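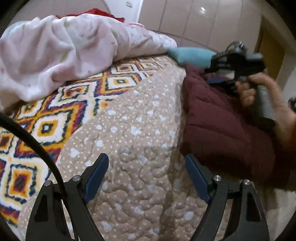 Ivars Vasiliauskas
Project Lead, Bedroom Textiles and Storage, Stardale House

Progress report to the Paulauskas Fund
Nov 16, 2023

Status

The laundry and bedding work at Stardale is on schedule. The sorting procedure has been in use in all 6 bedrooms since the end of May. The storage work is behind by two weeks and is covered separately below. No change to the total budget is requested.

Sorting procedure

All soft items in a bedroom are brought to the bed and sorted there. The bedspread stays on and serves as the work surface. Blankets go to the side of the bed, and outerwear is laid out flat on the clear half before folding. Small cloths are kept with the item they were found with until the last step, when they go to the linen shelf.

The room used for this report has a typical load: a beige quilted bedspread, a blanket in a diamond pattern, a pale pink fleece, a burgundy quilted puffer jacket and a light teal cloth. The load mixes thin and bulky pieces, and the two kinds need different handling. Flat pieces are folded in quarters. Fleece is folded in thirds and rolled, as quartered stacks tend to slide on the shelf.

Quilted jackets remain the slowest item. The current method is to lay the jacket flat, fold both sleeves across the body, press the air out toward the hem and fold once along a stitched channel. Folding across the channels was tried in May and dropped. The folded piece opened again on the shelf and took up the space of two.

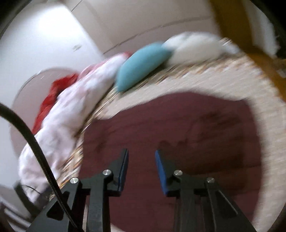

Maroon cloth on the bed, with pale fabric heaped to the left.

Storage

Each bedroom is to have one labeled cabinet with fixed places for bedding, outerwear and small linens. Cabinets are in place in 4 rooms. The remaining 2 are on order from Ralluvico, who moved the delivery date once and have confirmed the new one in writing. Until they arrive, folded items from those rooms are kept in the hall closet at Evoddale, the annex next door. The arrangement works but adds a trip for every change of bedding.

Label wording was revised after the first month. The earlier labels named the item ("fleece," "quilt"), and residents placed the same blanket in different spots. The labels now name the use — "bed, winter," "bed, summer," "outdoor" — and misplaced items have dropped.

Spending

Cabinet costs are within the approved line. Shelf liners and labels came in below estimate, and the difference of 38 dollars has been moved to garment bags. Receipts are held at the Stardale office.

Open items

Delivery and fitting of the last two cabinets.
Decision on whether winter jackets are folded or hung. Hanging would need a rail in each room, and the walls with tile cannot be drilled without the landlord's consent. The request has been sent.
Replacement of worn fleece blankets, to be priced before the next report.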